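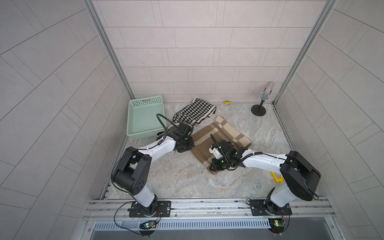 Mantas y cesta sobre el suelo gris, estancia alicatada.

Wendstead Textiles: ficha de datos

Contenido
Colección de imágenes de mantas y paños de casa en distintos momentos de la recogida: extendidos, arrugados, doblados a medias. Hay 203 secuencias, agrupadas en 2 carpetas según la estancia, Baran y Clonness. La imagen de cabecera es de Baran.

Piezas
- Paño de pata de gallo, blanco y negro. El dibujo menudo se confunde con las sombras cuando la tela está amontonada.
- Manta de cuadros anchos en marrón oscuro, beige y crema. Las bandas ayudan a seguir el borde de cada capa.
- Cesta rectangular de plástico verde menta claro, con los lados calados y un hueco a modo de asa.

La lista completa, con 10 piezas, está en piezas.csv. Las medidas se tomaron con la tela extendida y sin estirar.

Estancia
Baran tiene el suelo gris con veteado de mármol. La pared del fondo lleva azulejo beige claro en hiladas alternas; en las laterales las piezas son mayores y van en diagonal. No se ha corregido el color entre estancias.

Etiquetas
Cada secuencia lleva una etiqueta de estado por pieza: extendida, arrugada, doblada o en cesta. Una manta con una capa encima de otra se anota como doblada aunque los bordes no coincidan. Si un paño queda en parte apoyado en otro, se etiquetan los dos por separado.

Problemas conocidos
- En Clonness faltan etiquetas de las primeras secuencias de octubre.
- Los nombres de archivo con el prefijo jistham_ son de la versión anterior. Se mantienen para no romper enlaces.
- "Paño" y "manta" se usaron indistintamente al principio; piezas.csv es la referencia válida.

Descarga
El paquete reducido contiene 2.000 imágenes sueltas y no incluye secuencias. Las etiquetas van en un CSV aparte, codificado en UTF-8 y separado por punto y coma.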